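Do the chores keep getting postponed?

Reading time: 3 minutes

Every May, it seems, we are told that the machine that does the washing-up is two years off. It was two years off when we started this newsletter and it is two years off now. In the meantime a reader in the catering trade has asked us, fairly bluntly, whether there is anything worth putting money aside for. The short answer is no. The longer one depends on what you mean by a chore.

Take stacking cups. Anyone who has worked a canteen shift has done it a few thousand times without thinking, usually while talking to somebody else. You pick one up, drop it in the last one, carry on. It is about the dullest job in the building and so you would expect it to be among the first to go. Sales people certainly talk as if it has gone already.

We spent a good part of the summer reading brochures from the firms that say they are close. Arell promises a "kitchen-ready arm" and then, in the small print, asks for a fixed bench, fixed lighting and one approved shape of cup. Wumow is more careful with its words and talks about "supervised clearing", by which it means a member of staff stands next to the thing. We asked Wumow what happens when a cup arrives on its side with a teaspoon in it. The reply said this was on the list for a later release.

Innes, to be fair to them, did send figures. Their trial unit stacked 1,050 cups over 20 working days. That sounded like a lot until we did the sum, and it comes to fewer than 53 a day. Our own tea bar gets through that before the morning break, and the person running it also takes the money and wipes down the counter.

The other thing to watch for is where the work is being done. A great deal of it is done in simulation, on a computer, with no real crockery at all. There are sound reasons for that. Nothing gets broken and you can run the same move all night. But a simulated table has no crumbs on it unless somebody puts them there, and a simulated cup has never had jam on the handle. When a supplier quotes you a success rate, ask which kind of table it came from. Two of the firms we wrote to had to go away and check.

It is also worth looking at how small the job has become by the time a machine is given it. One cup to hold, one cup to put it in, and a clear white table with plenty of elbow room. Compare that with the trolley outside your own kitchen at half past one. 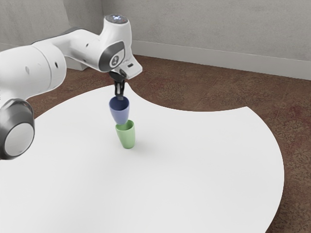
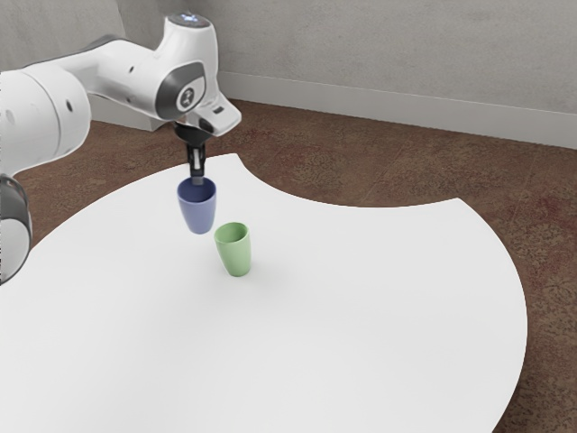
Blue cup over green cup, both times, in simulation.

What we would do with the money

Buy a second trolley and a decent rack. Brokby still sells the plain wire one we recommended before, and it fits under a standard counter with the shelf taken out. If you have already signed up for a trial with any of the firms above, get them to run it in your busiest hour, with your cups, and keep your own tally.

We will look at floor cleaners next. Readers who own one are welcome to write in, particularly if it has met a wet mop bucket.

Recent items

Do self-checkouts save any staff time?
Wire racks compared: Brokby and the rest
Reading a supplier's trial figures
Dishwasher contracts: what to strike out
Letters: the talking fridge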